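Dejar de comprar agua embotellada

Llevaba años diciendo que lo iba a hacer y por fin lo he hecho: en casa ya no entra una botella de plástico más. Bueno, casi, que mi madre sigue trayendo las suyas cuando viene a comer y ahí no me meto (una tiene sus límites).

La culpa la tiene Ilze Vītola, mi vecina del 4, que me pilló subiendo la escalera con dos garrafas y la lengua fuera. Me dijo que ella bebía del grifo desde que se mudó y que al principio le sabía a piscina, pero que al mes ni se enteraba. Yo, que soy muy de probar cosas cuando me las dice alguien con tanta seguridad, me fui directa a por una jarra con tapa, de las de cristal de toda la vida. 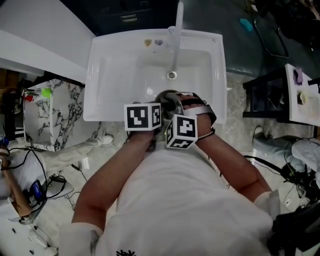

El truco que mejor me funciona es llenarla por la noche y dejarla en la nevera. Por la mañana el sabor a cloro ha bajado muchísimo, y si le echo una rodaja de limón o un poco de hierbabuena ya ni os cuento. ¡Hasta mi hijo se la bebe sin protestar! También miré un filtro de la marca Hollance, pero costaba 82 euros y los recambios van aparte, así que de momento ahí se queda, en la lista de deseos.

Lo que peor llevo es salir de casa. Tengo una botella de acero que pesa como un muerto y que me he dejado ya en el autobús, en la peluquería y en el coche de mi cuñada —siempre vuelve, eso sí—. Y luego está el tema de los bares, que pedir agua del grifo todavía me da un poco de vergüenza, aunque cada vez menos.

En febrero haré cuentas de lo que me he ahorrado. Si alguien tiene otro remedio para el sabor, que me lo deje en los comentarios, que el del pepino ya lo probé y no me convenció nada.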